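Tanell gripper kit: your questions

Updated 2022-10-20

Do I need my own arm?
You do, sorry! The kit is the two-finger gripper, the wrist camera, a mounting plate and the cables. I run mine on the older Valtden arm and it bolted straight on.

How long does it take to set up?
My first go ate a whole afternoon, mostly because I'd plugged the camera into the wrong port (check the label — mine was upside down). Lotte Cuypers did hers in under an hour, so don't judge it by me.

Can I borrow one before I buy?
Yep, for up to 12 days. Email Kevin Sheehan and tell him which arm you've got. We've only got 2 loan kits and both are booked until February, so get your name down early.

What can it pick up?
Small, light stuff is its favourite. I've had good runs with dowels, blocks and plastic kitchen toys. Floppy things like cloth are hit and miss, and I wouldn't try anything you'd be upset to see dropped.

Does the camera see past the fingers?
Mostly. The fingers fill the lower middle of the view, so you do lose a bit behind them. With a peg standing up from a board you can still see the rounded top, but the bottom of it gets hidden.
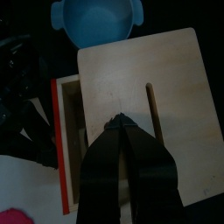
Small Robots Group, Kollow Makerspace

Is the colour any good in dim light?
Better than I expected! Bright reds and blues hold up fine. Black gear at the side of the bench goes to mush, so I'd add a lamp if you care about that.

Are the finger pads replaceable?
They are. I've done more than 2000 grips on my first set and they're only now getting shiny. Spares come in a bag of 13 — ask Caoimhe Scanlon.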